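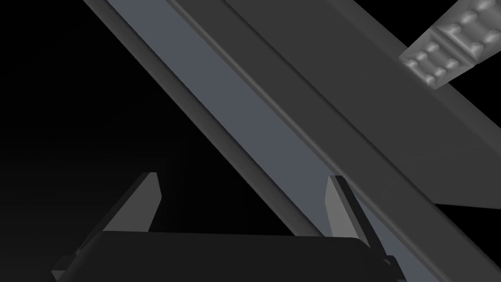

# Chapter 10: Learning to Hold On in Simulation

A simulator is a generous employer. It never bills you for a broken finger, and it lets a gripper fumble the same gray beam 2,000 times before lunch. The trouble starts when you believe everything it tells you.

Fiifi Ansah's Zuria study is a good place to begin. He trained a grasping policy entirely on rendered scenes with flat light and plain surfaces, then moved it to a real arm and gave it 20 attempts. It managed two. The policy had learned a great deal about Zuria's contact model and rather less about friction.

His repair, known as the Pomton method, was to vary what the simulator had kept fixed: surface friction, finger stiffness, and the delay between command and motion. Each was redrawn at random every 10 trials. Training took longer and the learning curves got uglier, which Ansah reported with some pride.

We work through the method in three stages. Section 10.1 sets up the contact model, Section 10.2 covers the sampling schedule, and Section 10.3 returns to those two successful grasps, one of which was later disputed.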